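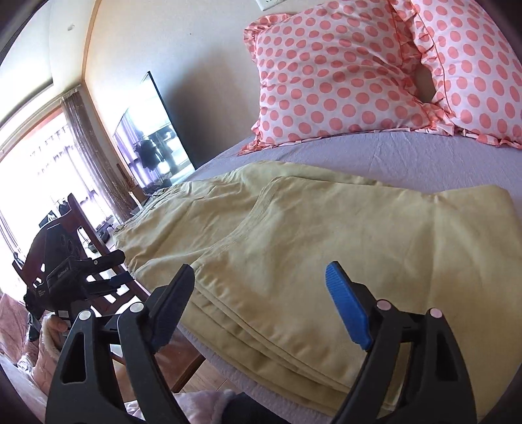

Folding trousers on the bed: method and measurements

The bed is the only flat surface in the flat long enough for a full trouser leg, so all folding happens there. The fitted sheet needs to be pulled tight first. Slight wrinkles are acceptable. Pillows go up against the wall, polka dots and ruffles included, and the middle of the mattress is left for the work.

Lengthwise fold

Lay the trousers flat, fastened at the waist. Bring one leg over the other so that the seams line up. I match the inside seams first and let the outside ones fall where they like. The pale khaki pair is the easiest to do, as the top-stitching shows up well and gives a straight line to follow. The curved pocket seam always makes a small ridge near the top. Press it flat with the side of the hand, working from the waist down.

Once the layers are stacked, check the long edge. If one layer sticks out by more than a finger's width, open the fold and start again. Correcting it later takes longer.

Second fold

Fold in half across the knee, then in half again. My drawer is 40 cm deep and the finished bundle should be no more than 30 cm long. Heavier cotton springs back, so I leave it under a book while doing the next pair.

Storage

I used Jeltero drawer dividers until May. They slid about on the smooth base and I have replaced them with a Plurby tray, which has a lip at the front and stays put. Trousers stand on edge in it, folded side up, light colours to the left. Anything in linen goes on a hanger instead.

Open points

The crease at the knee is still visible after a week in the drawer. Rolling removed it but took up more room and left the waistband lumpy. I have not tried folding in thirds on the khaki fabric yet. Shirts need a different method and will get their own post.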